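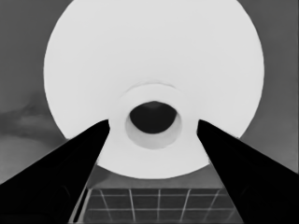
Hamish McAlister
Posted Wednesday, 7:40 pm · thread

Threads > Household > Repair and Spare Parts

A few people asked how I find spare parts for old kitchen machines. I've been doing it as a side job for 17 years. Long thread, mostly about mixers, meat grinders and can openers.

Start with the model plate. On most countertop machines it's on the bottom or the back. Write down everything on it, even the letters that look like they don't mean anything. They often tell you which half of the production run you have.

If the plate is gone, look inside the bottom cover. Gundholm stamped a second number on the motor bracket of almost every mixer they sold. Utis didn't, so with a Utis you're going by the shape of the housing and the number of speeds.

Don't search by what the machine is called on the box. The same mixer was sold under different names in different stores. The Ackroyd 601 and the Gundholm 618 share a gearbox, and the parts swap straight across. The bowls do not. I have bought the wrong bowl twice.

Before you order anything, figure out what broke. "It makes noise but doesn't turn" is nearly always a stripped gear. "It hums and gets hot" could be a jammed shaft, old hardened grease, or a capacitor. "It does nothing" is usually the cord or the switch, and I check those first with a meter.

Unplug it before you open it. If it has a capacitor, discharge that too. If you don't know how, take it to a shop.

On older mixers there's one soft gear that's supposed to fail. It's the fuse of the gearbox. When dough gets too stiff the soft gear goes and the steel ones are fine. Owners see the damage and think the machine is done for. It's a cheap part and an evening of work.

Count the teeth and measure the outside diameter. Then measure the bore, and look at what shape it is. Sellers list the first two and skip the last one. I've had a gear arrive that was right in every way except it was made for a round shaft and mine had a flat on it.

Calipers. Buy the inexpensive digital kind. A ruler is not going to get you there on a small gear. 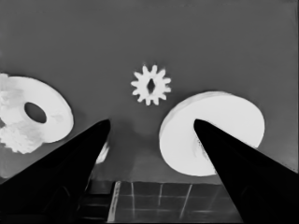 Check the thickness while you're at it. Later production got thinner gears and a spacer washer. If you put a thin gear in an early housing without the washer it will walk up the shaft, and you'll hear it clicking under load.

Where to look, in the order I look:

Local repair shops that are closing or cleaning out. Call and ask what's in the back. Don't ask for a part by number on the phone, ask if you can come by.

Estate sales, late in the day. A dead mixer of the same model is a box of parts. I keep three dead Utis hand mixers on a shelf in the garage and I've pulled brushes, cords and beater springs from all of them.

Online auctions. Search for the machine plus "for parts." Also search with the name spelled wrong. I got a full Zostov grinder attachment that way, listed as "Zostof," and I was the only bidder.

New reproduction parts. The quality is all over the place. Ask the seller what material it is. If they can't say, I move on.

About grease, which gets more questions than anything else. Use food-safe grease in anything that sits over a bowl. Get every bit of the old stuff out first. Old grease turns to something like brown wax and the new grease won't mix with it. Wooden coffee stirrers work well for scraping and they don't scratch the housing.

Don't pack it full. Coat the teeth, put some in the well, close it up. If it leaks out of the beater socket the next day, you used too much.

Take photos as you go. I lay the screws out on a sheet of cardboard in the same pattern they came out of the housing and write next to them with a marker. Ackroyd used two lengths of screw on the same cover and the long ones will crack the plastic if they go in the short holes. Ask me how I know.

Somebody asked what I charge. I don't post it, it depends on the machine. For a common mixer with a stripped gear it's less than a new mixer. For a Zostov grinder it might be more than a new grinder, and I tell people that before I open it. Most of them want it fixed anyway.

Somebody else asked if I have a parts list. I do. It's a spreadsheet with a little over 500 rows, and it says which part fits which machine and who last had it. I'm cleaning it up in February and will put it up when the Utis section makes sense to anyone besides me.

Machines I won't work on: anything that has been under water, anything with a cracked motor housing, and deep fryers.

If you have a Gundholm with the pull-out speed lever, I'm looking for one good lever knob, cream colored. Will trade for beaters. I have a lot of beaters.

Replies are open. Put the model number in your first message please, it saves us both a day.

More from this author
- Cleaning hardened grease out of a mixer head
- Cord replacement on two-prong machines
- Zostov grinder plates, which sizes fit what
- Wanted: Gundholm lever knob (still)
- Testing a switch with a meter

Contact · Terms · © Hamish McAlister · Back to top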